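# 厨房台面机械臂操作:开工前检查与示教规范

2019年2月修订,适用于 Plaltham 和 Cestham 两处台面工位。

## 开工前

1. 确认急停按钮在操作员伸手可及处,按下一次,看控制器是否报停,再复位。
2. 检查底座固定螺栓和线缆。线缆不得跨过工作区,也不得压在底座下面。
3. 底座上的警示标贴如有脱落或看不清,先补贴再通电。
4. 在日志里写下姓名、工位和程序版本。

## 示教

示教时一律用低速模式,一人操作,一人守急停,两人中途不换岗。Houda Belkadi 一月份整理的记录共37条停机,大约一半发生在示教阶段,多数是夹爪下降时碰到容器边沿。

因此路径要分段:先抬到最高物体以上,再平移,最后垂直下降。带边框的容器,例如抽屉盒和深锅,下降点离内壁至少4厘米。

## 物品摆放

每轮开始前按任务单摆放,摆完后人手退出工作区,再按启动。
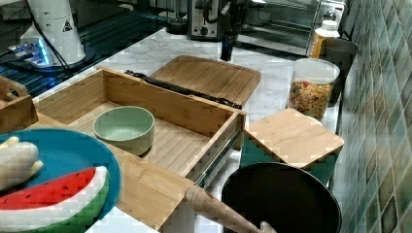 碗、盘一类的餐具要放平放稳,不要叠在别的物件边上。任务单没有列出的东西,可以留在台面上作干扰物,但必须写进备注,否则两轮数据没法对比。

## 异常处理

- 夹取连续失败2次,暂停程序,不要用手去扶物体。
- 发生碰撞后先按急停,再看夹爪和关节,检查完由守急停的人复位。
- 更换夹爪后重新标定,结果存入 Zostach 目录。

规范有疑问找 Anika Ostrowski。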